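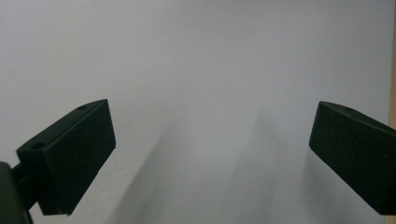
*Fig. 1: Gripper fingers, open, against a pale wall.*

My project was on how foley artists make the sounds in films, and I picked Stundunport because I've seen it way too many times (my sister can recite it). The studio, Rendier, logged 205 separate sounds for the harbour chase – and 161 of them were redone by hand after the shoot! Footsteps, coat sleeves, ropes, even the seagulls' wings.

I tried re-recording 40 seconds of it myself one Friday after class. The rope creaks were my favourite part, and the footsteps were awful, always a hair behind the picture. 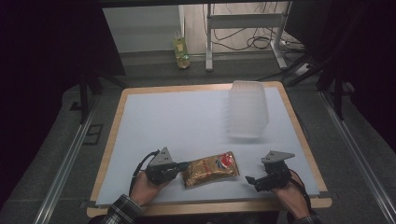 Simin Taheri watched my cut and told me the footsteps would sit better if I recorded them in socks first, just to learn the rhythm, and then did them again in boots. I did that for the second version and the timing is much closer.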